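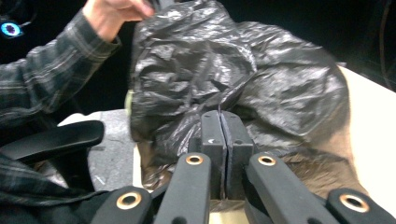
Re: Tying black bags so they stay closed

Date: July 11, 2025
List: Jovolau house and garden list

Hello all,

I answer to the message from January, which I found only now when I searched the archive for garbage bags. I quote the part I mean:

> We have the clear-out of the Visser storage room behind us
> and the bags were a big trouble. Two of them opened on the
> stairs. We used the thin black ones from Stindel and tied
> the corners together in a bow, like a shoe. Is there a better
> method, or must we buy the bags with the drawstring? Those
> cost more and the shop near us does not always have them.
>
> Also, how full do you fill them? In our house we do not
> agree on this.

I do not think you must buy the drawstring bags. I have used the plain thin ones for years and the problem is nearly always the neck. When you tie only the corners, there stay two openings at the sides, and if the bag lies down on the stairs, everything finds the way out.

My method is as follows. Stop filling when there is still a good piece of empty plastic at the top. I take the length of my forearm, which for me is 30 cm. Then gather the whole edge in one hand, not only the corners, and lift it a little so the contents sink down. With the other hand press the air out slowly from the side. If you close the bag with much air in it, it becomes like a balloon and it will tear when you put another bag on top.

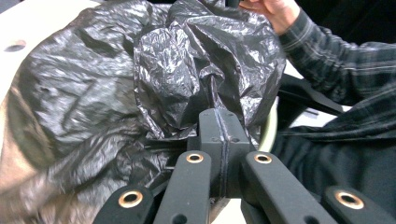

When the neck is gathered well, it has many small tight folds and feels like a rope. Now twist it, always in the same direction, two full turns. After this you can make one simple knot with the twisted part, or fold it over and put a piece of string around. I prefer the string -- a knot in thin plastic can not be opened again without scissors, and I always remember something I wanted to keep.

For the question how full: it depends what is inside. Clothes and curtains, you can go nearly to the limit I described. Paper and books, please only one third, or use a box. For anything with corners (picture frames, broken hangers) I put one bag inside the other and close each one separately.

One more thing about the floor. If you can, put a flat piece of cardboard under the bag while you fill it. Our cellar floor is rough concrete and I had small holes in the bottom before the bag was even half full.

Somebody wrote in the same thread that the Sulta bags are thicker. I have tried one roll and I did not feel a big difference, but maybe they have changed them -- if you have a newer roll, please write how it is.

And who knows if the collection point still takes black bags? I heard that they want to see the contents now, and then I would have to change to clear ones.

With kind greetings from the second floor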